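Student Work > Engineering Projects > Site Visits

Filed under: Robotics, Field Trips, Group Reports

July, by the Wannasri project group

Our Visit to the Open Day at Oltholm

We should start by saying that our group almost didn't go. The open day fell right when two of us had lab reports to hand in, and the bus from Wannasri to Oltholm takes the better part of the morning if you miss the early one (we missed the early one, of course). But our course lets you replace one of the literature reviews with a visit report, and we had been reading papers on robot grasping for weeks without ever standing next to anyone who works on it, so off we went with sandwiches and one shared notebook.

The open day was set up over two floors. Downstairs was for the general public and had the bigger, louder machines, including a packing arm that a crowd of children would have happily watched until closing time. Upstairs was where the teaching-by-demonstration work was going on, and that was the part we had signed up for. You had to put your name down for a time, and ours was 2:15, which left us a good long while for the downstairs hall and for a very nice lemon cake in the lobby.

For readers in the other project groups who took the controls track instead of ours, a little background may help. The people upstairs are interested in how a robot can learn a small household task from a person doing it. You don't write out every motion in code. A person takes a gripper in each hand, does the task with the grippers, and the recordings of many such tries are used for training later on. We had read about this in our second week and thought we understood it pretty well, but reading about it gives you no feeling at all for how slow and careful the work is.

The collection of tasks is called Billby. When we visited, the sign by the door said it held 3,164 recorded tries, and the goal for the end of the summer was 4,000. Of those, 279 were hanging tasks like the one we spent most of our time watching, with keys and rings and other small things that have to go onto pegs. Hanging has its own little section because it is hard in a way that stacking or pushing isn't. The object swings, the opening you need keeps changing its angle, and the peg itself is small.

We stood behind a rope at the side for most of our time and got to see several people take turns. There was a low murmur of talk the whole time, which we hadn't expected. The operators would say out loud what they were going for, and then go quiet for the last bit before letting go.
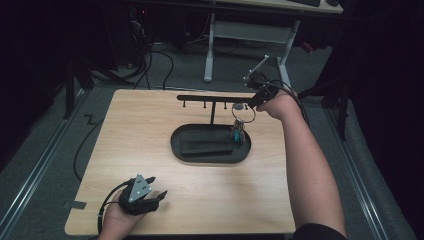

One of our group asked why anyone would pick a key rack when there are so many easier things to start with, and the operator told us that the easy things had all been done in the first month, and that a ring on a peg was a good teacher, in that it punished you for rushing. We were also told that the left hand is harder to train than the right, even for people who are left-handed, and that new operators tend to forget they have it.

We talked about that remark all the way home. In our own project, which we've been calling Grillik, we plan to have a single arm place rings on a row of hooks, and we had never given any thought to what a second arm might be for. Watching the right gripper up at the end of the bar, with the ring and its bunch of small metal pieces hanging just there, while the left one stayed back well clear of the rack, made us see that keeping out of the way is part of the job too. We've added a paragraph on it to our plan.

Some other things we wrote down, in no special order. The rack on the table was a plain black one with four pegs, standing in an oval tray, and we liked how ordinary it was. We had pictured special laboratory parts. Cables were the other thing. Each gripper has its own, and how you carry it over or alongside your hand clearly matters a good deal if you are going to do this for an hour. We had drawn our Grillik setup with no cables in it at all, which looks rather silly now.

Around 239 people had signed up for the upstairs sessions over the day, so our turn was not a long one, but nobody hurried us and all our questions were answered, even the ones that we later found explained on the handout.

What we would do differently: go earlier, bring two notebooks, and ask about failed tries. We came away without knowing whether a dropped ring is kept in the collection or thrown out, and that is just the sort of thing we need for chapter three. We have written to Oltholm to ask and will put the reply in the appendix if it comes before the deadline.

The handout and our sketches of the room are in the group folder. The lemon cake recipe was not available.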